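Does your pothos need a coach?

Siham Akl charges 96 dollars for an hour of advice on one houseplant. I went to see her with my arms folded.

She works out of the front room of a former shoe repair shop, under the name Vorkidura, and she has a waiting list. Her clients, she says, are people who have killed things. "They come in ashamed. They've bought the moisture meter, the grow bulb, the special water. I ask them when they last looked at the leaves and they go quiet."

I told her that looking at leaves is free. She agreed, and poured me some tea.

Akl spent five years at a wholesale nursery before she went out on her own. Most of what she knows, she says, came from throwing plants away. Her favorite subject is the pothos, the heart-leaved trailing thing in every dentist's office in America. I suggested that a plant so famous for surviving neglect might be a poor choice for a paid consultation. "It survives," she said. "Go look at one in a dark hallway. Four feet of bare string and a leaf on the end. You'd call that surviving too."

Her method, as far as I could tell, is to put the plant on a table at working height, get your face close to it and do very little. She doesn't mist. She thinks misting is a hobby for the owner. She doesn't like leaf shine, either, and she gets short with people who repot in a panic. "A yellow leaf is a yellow leaf," she said. "Take it off. Wait two weeks. If there's another one, call me."

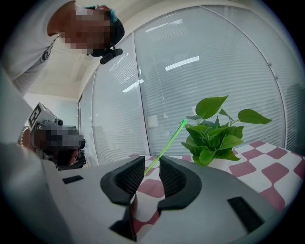 At the table with a potted plant, its broad leaves spreading outward.

I asked what happens if I call her and there is nothing wrong. She said she still charges. At least she didn't dress it up.

Osian Gethin, a client who agreed to talk to me by phone, has spent 300 dollars with her since June. His pothos cost him less than lunch. "I know how it sounds," he said. "But I was watering it every time I felt guilty, and now I don't." Could a friend have told him that? "A friend did. I didn't listen to him."

That may be the whole business. Akl came close to saying so herself when I asked whether her advice differs from what's printed on the plastic tag in the pot. "The tag says bright indirect light. Everybody thinks they have that," she said. "I go to the window with them at four in the afternoon and we see."

I'm still not sold on the price. I also went home and moved my own plant off the top of the refrigerator, where it had been for a couple of years - long enough that I'd stopped seeing it. There was a good deal of bare string. Akl had told me to cut it back hard and stick the pieces in a glass of water, and she hadn't charged me for that.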